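Workshop notebook, November
Job 101, replacement knobs for the Cleltelness lighting board

Morning. Picked up where the last entry stopped. Blanks are faced, drilled and reamed. Brass bar, all from the same length except the last few, which came off an offcut under the bench and may be a different alloy. It cuts stringier than the rest. Marked those with a dot of red on the back face so they stay together.

First job was the knurling. The old clamp-type holder has been put back on the shelf and I'm using the Steder from now on. The Steder squeezes from both sides, so the bearing on the Wurkley's cross slide doesn't take the load. With the bump tool I could see the work bending away from the wheels, and the far end of the knob came out faint every time.

Setup, for whoever does the next batch:

Wurkley in back gear, 40 rpm. I tried it faster and the wheels started to skate before they bit.
Wheels centered on the work by eye, then checked by winding them in to just touch and looking at the marks top and bottom.
Tool turned 2 degrees off square so the leading edge goes in first. Flat on, it wants too much pressure to start.
Kwak oil, brushed on the whole time. Plenty of it.
Full pressure before the first turn, not creeping up to it.

Double tracking on the first blank. The wheels had come around and landed between their own marks, leaving a fine, mushy pattern with no points to it. Skimmed it back to clean metal and took a bit more off the diameter, and the next pass tracked properly. So the diameter in the drawing is wrong for these wheels. I've penciled the new one on the print and initialed it. The finished knob is slightly smaller than the original, but the knurl raises the metal and gets most of it back. Nothing on the board touches the outside of the knob, so it doesn't matter for fit.

Flakes. Brass dust gets packed into the pattern with the oil and the next turn rolls it back into the surface. It looks like pitting until you go over it with a brush. Brushed between passes after that. Use the soft brass-wire brush, not the steel one. The steel one scratched the shoulder on one knob and I had to recut the chamfer.

Midday. Stopped to look at one of the original knobs under the magnifier. They have a diamond knurl, fairly coarse, and the points are worn flat on the side where a thumb would go. The opposite side is still sharp enough to catch a cloth. The set screw threads have gone soft on most of them and somebody has glued two of them to their shafts at some point. The glue came off with heat. I did not try to save those set screws.

The theater's note says the board gets used in the dark, by feel, and they want the master knobs to be different from the channel knobs to the touch. The originals were all the same. My plan was coarse diamond on the masters and straight knurl on the channels. Having made one of each, I don't like the straight one. It grips well for turning but it slides along its length, and these knobs also get pulled up to release the detent. Straight lines give nothing to pull against.

So diamond for both, coarse and fine. The question is whether the two are far enough apart to tell without looking. I tried with eyes shut, picking from a tray. Got it right every time with clean fingers, less reliably with oil on them. Would like someone else in the shop to try it. Samples are in the blue lid on the bench by the window. Please put them back in it.

Afternoon. Cost check, as the office asked. The quote had the knobs going out for plating. The plater's minimum is 4,000 pieces at the price we were given, and I misread that as a price for any quantity. We're nowhere near it. Small lot price is much worse. Options are to leave them bare brass and let them darken, or lacquer them here. Lacquer fills a fine knurl and takes the bite out of it. I'd leave them bare. The office is going to ask the theater. No more work on finish until we hear back.

Parting off went fine. Left a small pip on each one and faced it off in the collet. Wrapped the knurl in a strip of card to keep the collet from flattening the points. Aluminum from a drink can would be better and I'll cut some tomorrow.

Set screw holes: drill jig is made and works, but the bushing is loose. It wandered on one blank, far enough to see. Ream the jig and press in a new bushing before doing the rest. Don't use it as it is.

Still to do:
New bushing for the jig
Order set screws, cup point
Try the fine wheels on the red-dot blanks before committing any good ones
Clean the Wurkley chip tray, it's full of oily dust
Correct the drawing properly

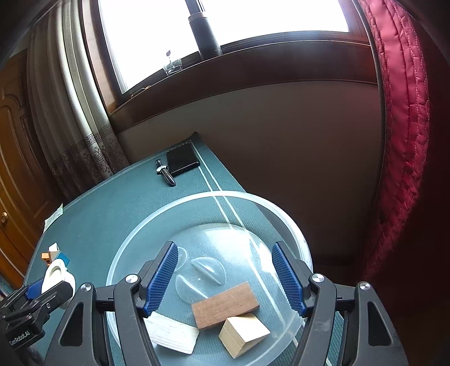
On the fine knurl, I'm still undecided about depth. Full depth gives sharp points that feel harsh after a few minutes of turning, and a light pass with a file takes the tops off but leaves them uneven. Stopping short of full depth looks weak next to the coarse knobs. The blue grip pads are a useful thing to compare with here: a fine diamond pattern that reads as a texture all over, with no single point standing out. That's closer to what I want on the channel knobs than anything I've cut so far. Next try is the fine wheels at a little under full pressure, then a turn against a stiff brush and no file at all. If that's too faint with oily fingers I'll go back to full depth and break the tops with worn emery. Pressure settings go on the inside cover with the others once they're settled.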